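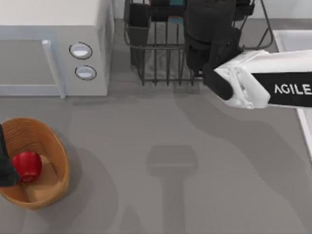 Microwave and dish rack, side by side on the counter.

Getting the Kitchen Ready Before Your Mother-in-Law (or Anyone Else) Comes to Stay for a Month

When my husband's mother called from Fendside to say that yes, she would love to come and stay with us for all of August, I was so happy that I cried a little into the phone, and then I hung up and looked at my kitchen cabinets and nearly cried again. We have two kids, one very small pantry, and a way of putting things away that can only be described as "wherever there's a gap." We had a wonderful month, and she has been back 5 times, so I've had plenty of practice by now. A few of you wrote to ask how we get set up for a long visit, so I'm finally writing it all down.

Label the shelves, even if it feels silly. I used plain masking tape and a marker. Breakfast things, baking things, snacks the kids may have without asking, snacks they may not. A grown woman who raised four children doesn't want to ask where the oatmeal is every single morning, and my kids (who can't find a cereal bowl in their own house) turned out to need the labels more than she did.

Give your guest a shelf of her own. Hers is the one at shoulder height, to the left of the stove. She keeps her tea there, and her crackers, and the ginger candies she thinks the kids don't know about. Clear it completely and wipe it down before she arrives. Half a shelf with your old vinegar bottles pushed to the back doesn't feel like a welcome.

Move the heavy things down. Our big soup pot used to live above the refrigerator, and I never gave it a thought until I came in one evening and found her up on the step stool with both arms over her head. Now the pot, the slow cooker and the good mixing bowls are all in the lower cabinets, and the paper towels and picnic plates have gone up high.

Write down how your appliances like to be treated. Every stove has its moods. Ours has a back burner that runs hot and an oven that says it's ready well before it is. I put all of that on an index card inside the cabinet door, along with trash day, which is Tuesday for us, and how to jiggle the disposal switch.

Agree on the dishes early. I'm a leave-it-till-morning person and she is very much a wash-as-you-go person, and for the first week I felt scolded by every clean cup! We finally talked about it over pie and settled that she washes at lunch, we wash at supper, and whoever is up first puts things away. The kids dry. They dry badly, but they do it standing next to their grandmother and they hear all her stories about growing up in Mesgate, so I've stopped going back over the forks.

Plan fewer meals than you think you need. I used to make a chart for the whole stay. Now I plan 5 suppers a week and leave the other two open, one for leftovers and one for whatever she feels like cooking. Her night is usually chicken and rice, and it's everyone's favorite -- mine too.

Keep a running list on the refrigerator and let everybody write on it. Spelling doesn't count. Last summer's list said "bananas, dish sope, Grandmas jam" in three different handwritings, and I have it tucked in my recipe box.

One more small thing. Ask what she eats for breakfast before she comes, and buy plenty of it. I'd already stocked up on yogurt that first year, and she can't stand yogurt. The kids and I were eating it until school started.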